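Lovent Opens Door Practice Rooms to Robot Teams Everywhere

DALLCOMBE, Mar 20, 2024. Lovent is delighted to announce Janjua, a simulation package that lets robot builders rehearse the everyday business of getting through a door, long before a real machine goes anywhere near a real hallway. It comes with 26 furnished interiors and more than 3000 practice tasks, and we have had a wonderful time putting it all together!

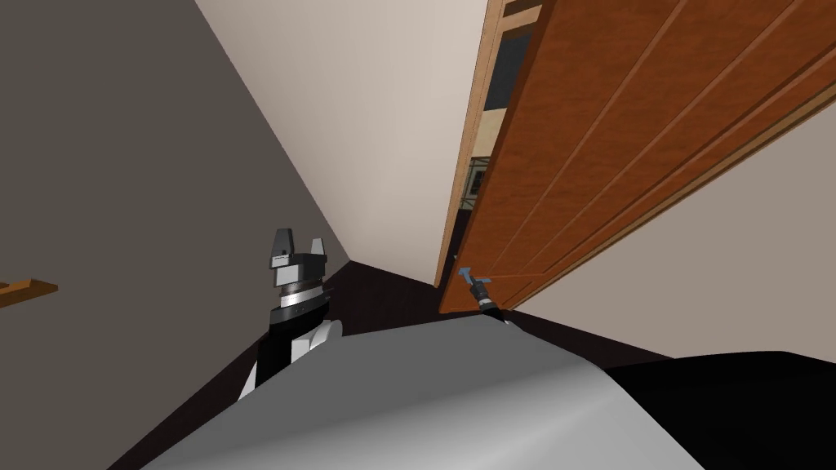
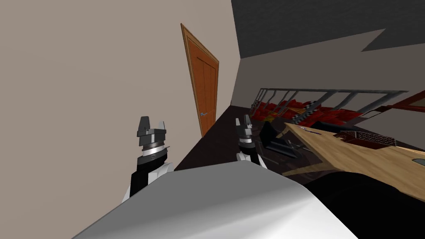
Two views from the robot in a Janjua interior, each with a wooden door and both arms in sight. Renders: Lovent.

"Doors are where so many of our customers told us they were stuck, and we listened," said Noboru Hattori, who leads the product at Lovent. "A handle is a small thing to reach for, and you want to be able to try it again and again without wearing out anybody's woodwork."

Janjua runs on the Kavard engine and is offered on a yearly license covering up to 5 seats, with setup help included. Teams who would like a trial can write to the Lovent sales desk in Dallcombe.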